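3.2 A bancada como espaço de trabalho

Durán e Caron (Driten) sustentam que a cozinha de brincar ensina a criança a organizar a bancada. Temos dúvidas. Nas 48 sessões que revimos, o intervalo entre placa e lava-loiça serviu sobretudo de depósito. 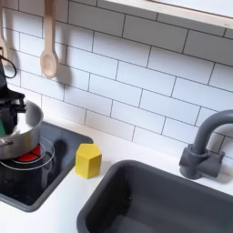 O espaço livre entre placa e lava-loiça favorece a arrumação? Pouco, a julgar pelos nossos registos: o que lá se pousa tende a lá ficar.

O argumento do realismo também nos parece frágil – botões impressos não se rodam, e Radebe não separou os comandos com relevo dos meramente desenhados. Sem essa distinção, a correlação que apresenta diz pouco sobre o equipamento.

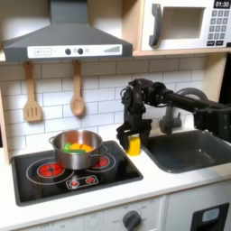
Figura 2. Cozinha de brincar com exaustor, micro-ondas, utensílios de madeira suspensos e panela de duas asas sobre a placa.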